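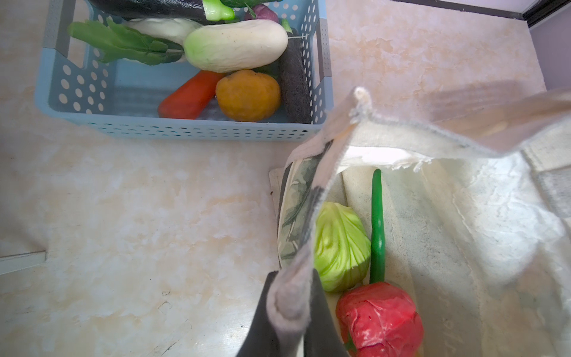

Blue basket, canvas bag, pretend veg.

Blog > Play and Toys > Pretend Food

I have never quite believed in toy vegetables. The claim on the Marchand website is that a child who handles a plastic carrot will one day eat a real one, and I'd like to see the child. Mine could lay out a greengrocer's stall at four and still wouldn't touch a parsnip at nine.

Still, I went along with the shopping game. You put the veg in a basket, you have a canvas tote, and you move one lot into the other. Henrik Schmieder, who sold me on the idea over coffee in Postham, swears it keeps his two busy for 20 minutes. I'd allow him nine.

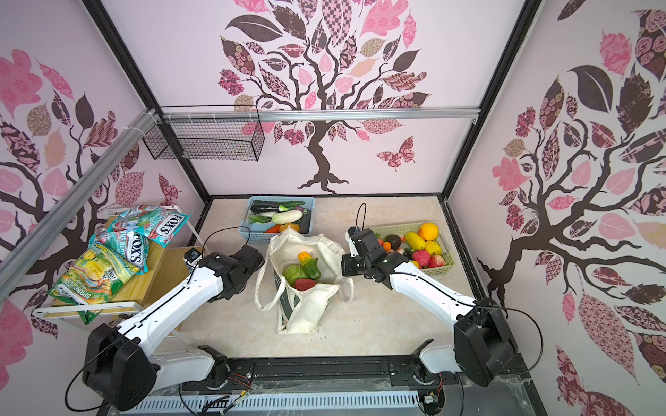 The tote is the part I'd argue with. Canvas flops – any real shopper knows this – and you need one hand for the bag before you can do anything with the other. A paper sack with a square bottom would be kinder to small people. The basket I have no quarrel with. It has holes down the sides, so you can rinse the whole lot under the tap.
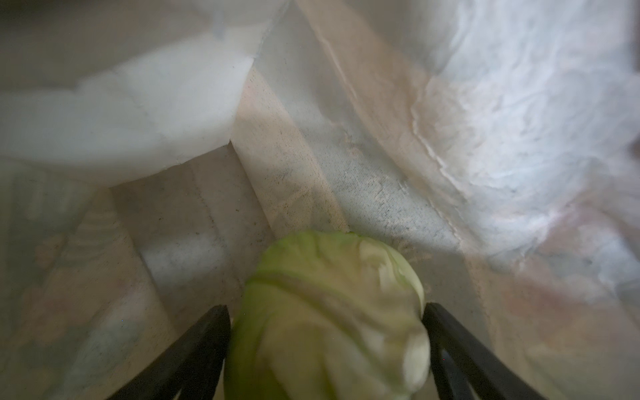

The cabbage, my favourite of the lot.

I will admit the cabbage is good. Somebody took trouble over the veins. Whether that's worth what Otovel charge for a full set I rather doubt, and I shall be looking in the charity shops again in March.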